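# Kutine 泡棉方块桌面图集 · README

先说清楚,我就是一个喜欢拍小东西的人,Kutine 这个图集是我一个人一点一点攒出来的,所以这份说明写得比较啰嗦,有些地方像日记多过像文档,大家多担待!要是你只想知道能不能用、怎么用,直接跳到后面的"使用方式";要是你也迷恋那种软乎乎的彩色方块,那就从头慢慢看吧。

## 这里面是什么

一句话:泡棉方块,放在一张灰色带斑点的桌面上。就这么多。没有杯子,没有水果,也没有我一开始很想放进去的小木马(它后来去了另一个图集,叫 Ultlow,文末有链接)。

为什么是泡棉?我之前做过一版硬积木的,棱角太利,边缘干干净净,看久了觉得每张都一个样。泡棉就不同了,切口是毛的,左右两条边常常不太对称,同一个颜色在一块面上也会有深有浅。我特别喜欢橙色那种,说它是三文鱼色也行,珊瑚色也行,我在标签里纠结了好久,最后统一写成"橙",省得自己跟自己吵架。 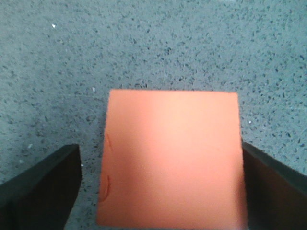 颜色标签我只用最普通的词:橙、紫,诸如此类。曾经试过写得很细,什么"薰衣草紫""偏粉的橙",结果隔了几天再看,自己都分不出当时的标准是什么了。所以现在的规矩很粗:站在桌子边上一眼看过去叫它什么色,就写什么色。深浅的差别写在备注里,备注是自由文本,不保证格式统一,也不保证每条都有(我懒的时候就空着)。

方块身上的痕迹我倒是很认真地记。泡棉这东西,指甲掐一下就有印子,有些是折痕,有些是压痕,还有些我也说不上来到底是凹下去的还是画上去的。遇到说不准的,一律写"痕迹",不猜。以前猜过,写了"笔痕",后来拿起实物一摸,是条小裂口,挺尴尬的。

## 桌面和背景

桌面是灰底、密密麻麻的深色小斑点,看着像水磨石。经常有人问我是不是真石头,我的回答是:数据里不写材质,只写"灰色斑点面"。这种花纹有个好处,近处的斑点一粒一粒很清楚,远处就糊成一片灰,你不用量尺寸,也能大概感觉到东西放得近还是远。坏处也有,斑点太多,小碎屑掉在上面特别难找,我擦桌子擦到怀疑人生……

方块的摆法没有固定模板。我最早是画了格子的,每个格子放一块,放得整整齐齐,拍出来像色卡,很无聊。后来就随手放,有时候靠边,有时候离得远远的,有时候两块凑在桌子的同一侧,另一侧整片空着。我反而觉得这样好看,也更像平时桌上会有的样子。 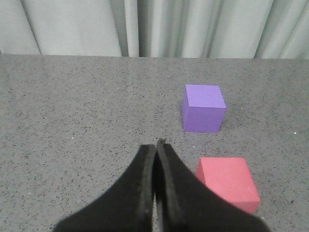
说到摆放,有一条小规则要提一下:方块之间的前后关系,我是按它离桌子远端那条边的距离来记的,字段叫 depth_note,只有"前""中""后"三个值。遇到两块差不多远的,两块都写同一个值。别拿它当精确坐标用,它就是个方便翻找的小标签。左右位置同理,字段叫 side_note,值是"左""中""右",以看图的人的左右为准。这个我改过一次,第一版是以坐在桌子对面的人为准的,收到好几封抱怨信,活该。

紫色方块在光下面特别有意思,顶面总是亮一点,正面要深一些,同一块看起来像两种紫。如果你做的是颜色分类之类的小练习,这种地方最容易翻车,我自己写的第一版小脚本就把顶面和正面判成了两个物体。我没有调整这些亮度差,也不打算调,泡棉本来就是这样吃光的。

## 整理与收纳(很多人问)

没想到最多的来信是问怎么收拾的!那就多写几句。

1. 方块按颜色分开装。深色的和浅色的不要挤在一起,掉下来的碎末会互相沾,浅色的尤其显脏。
2. 不要叠太高。压久了底下的会变形,原本方方的一块,慢慢变成下宽上窄的样子。轻微变形的我还留着继续用,备注里写"略梯形"。
3. 桌面先干擦再湿擦。直接上湿布的话,碎末会粘成小条,更难弄。
4. 擦完从低处斜着看一遍。正上方看着很干净的桌子,低下头对着光一看,总还剩几粒。

我的底线是:大的碎屑清掉,小白点之类的就随它去了。以前我有强迫症,每拍完一轮都要重新擦一遍,一个下午光顾着擦桌子。现在想开了,桌上有点小渣子太正常了,谁家桌子不是这样呢?空桌面的图我也收在里面,放在 empty_surface 这个文件夹,这个名字的意思是桌上没有方块,小颗粒不算。
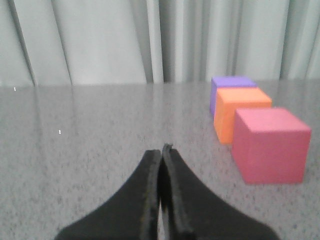

帘子我想单独夸一下。最早的背景是一面白墙,墙上有插座,有旧钉子眼,怎么看怎么乱。换成浅浅的灰绿色帘子以后,整个气氛都安静下来了,颜色又淡,不会跟橙色紫色抢。褶子的位置每次拉都不一样,我没有固定它们,所以如果你要拿两张图做背景相减,请做好心理准备,那一道道暗褶会给你惹不少麻烦。桌面靠后的地方还会隐约映出帘子的褶子,淡淡的竖条,别当成污渍,也别当成桌面自己的花纹。

## 版本和数量

当前这一版一共 46 组,其中 40 组桌上有方块,剩下的是空桌面或者只露出一点点边的。分成 4 个文件夹,命名规则很简单,英文小写加下划线。上一版叫 Tultonthorpe(别问,是我从一张旧火车票上看来的地名),那一版的标签左右是反的,请不要再用了。如果你手上的压缩包里有 Tultonthorpe 字样,删掉重新下就好。

这次更新是 11 月做的,主要改动:

- 左右标签全部改成以看图的人为准
- 删掉了几组糊得看不出颜色的
- 备注里"笔痕"统一改成"痕迹"
- 空桌面单独拎出来放一个文件夹

## 使用方式

解压以后先看 notes.txt,再看图,顺序最好别反过来。notes.txt 是每组一行,用制表符分开,第一列是组号,后面依次是颜色、side_note、depth_note 和备注。两块方块的组会占两行,组号相同。用表格软件打开时记得选 UTF-8,不然中文备注会变成一堆乱码,这个问题我每隔一阵就要回一次信。

拿去练手、做课件、做壁纸都可以,写一句"来自 Kutine"我会很开心。想转载整包的话请先给我留言,我怕旧版到处流传,改都改不过来。

## 已知的小毛病

颜色不均衡,我偏心橙色,这个承认。备注详略差得很远,心情好的时候能写三行,心情不好就两个字"橙,正"。有些方块只看得到一部分,标签里没有专门标"完整"还是"不完整",下一版想加,字段名还没想好,有建议欢迎留言。另外我一直想补一批侧光下的,下午四点前后光线最好看,可惜那个点我通常在做饭。

发现标错的地方,请把组号发给我,最好顺手写上你觉得应该是什么。上次有位朋友只写了一句"有错",我从头翻到尾翻了两遍,也没找到是哪一组。

分享 40 · 评论 4

相关条目

- Ultlow:小木马和其他没放进来的玩具
- Bednarek:布料褶皱与帘子笔记
- 泡棉掉渣怎么办,一些土办法
- Tultonthorpe 旧版说明(已停用)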